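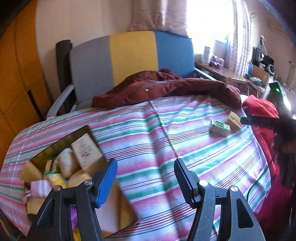

Seven goes at one box, and a pinched thumb

Posting this quickly before I go to bed, or at least before I clear the bed, which is still covered in stuff.

So the gripper jammed again. Same fault as before Christmas, only this time it jammed with the side of my thumb in it. I'm fine. Bruise, small flap of skin, a lot of swearing. But it's a thing that closes when you tell it to and then wouldn't open when I told it to, and I have been a bit casual about that.

For anyone new, I do tidying and packing recordings at home for a project called Virk. You hold the gripper, you move things in and out of a box, the recordings go off and a robot arm at the other end is meant to learn from it. I do mine on the striped sheet because the bed is the right height and I've got the window light until about three. Box, sponges, packets, a sock. Very glamorous.

What happened, in order as best I can remember it:

First six goes fine. Sponges are easy, they squash and the pads bite into them nicely. Soft stuff never gives me trouble. On the seventh I went for one of the little cartons, came at it too steep, and the jaws closed on the corner and stopped. Trigger all the way in. Let go of the trigger, nothing. Jaws stayed put.

Then I did the stupid thing. Didn't put it down. Didn't slide the catch to off. Just reached over with my left hand and tried to pull the carton out sideways. It came free, the linkage let go all at once, and the jaws shut the rest of the way on my thumb. And stayed shut! That was the bad bit. Took me longer than I'd like to get the catch across one-handed.

The spring in there isn't huge but it's plenty when it's got you by the edge of the nail.

The recording from that go is 249 seconds long and most of it is me faffing. I've marked it as a fault and not sent it. Before that the counter was on 1639 closes since the last service, and the one before Christmas went at 1581, so I don't think that's chance. Something is wearing at about the same rate both times.
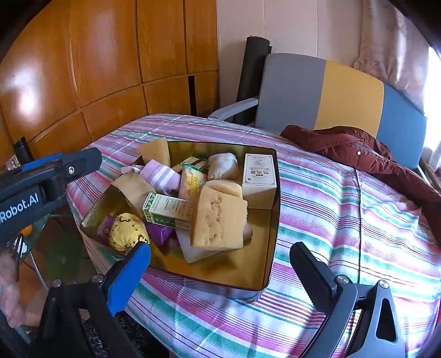
What I think is wrong

Had it apart on the kitchen table this evening. There's a small bush the trigger link runs on, a Zirnum one, and it's gone oval. Not by much, you can feel it more than see it. My guess is that when the jaws load up unevenly (one side on something hard, other side on nothing) the link tips over in the worn hole and wedges. Then any wobble pops it back straight and everything moves at once. Would explain the delay, and would explain why it's always corners and edges and never sponges.

Could be wrong. The first time I blamed fluff, cleaned it out, and it ran fine for weeks, so I thought I was very clever. I'd put a new bush in during that same clean without thinking about it. So the fluff probably had nothing to do with it.

I have written to Rindex, who supply the grippers, with the two counts and a description. No answer yet, only sent it at teatime. Asked them whether the bush should have a service life and whether the release is meant to hold agaisnt a jam like that. The leaflet says "clear obstructions before resuming" and that's your lot. Nothing about how.

There's also the Pliltotdale lot, the other people doing home sessions, and I've put a note on the shared page in case theirs are getting on for the same number. If you're one of them and reading this, have a waggle of your trigger. Side to side, not in and out. If it knocks, stop using it.

What I'm doing until I hear back

Catch off before my other hand goes anywhere near the jaws. Every time, even for a sock.

Putting the thing down flat to clear a jam. Not holding it up in the air like a lobster.

New bush at 1000 closes, whatever it looks like. Bit wasteful but they cost pennies.

Coming at the hard packets flatter, with both pads on before I squeeze. Should have been doing that anyway, the recordings are better for it.

No sessions tomorrow. Thumb wants a rest and I've only the one spare bush, which I'd like to keep back so Rindex can have the worn one and I can still compare. Also I need somewhere to sleep tonight so the box has got to move.

Will update when they reply.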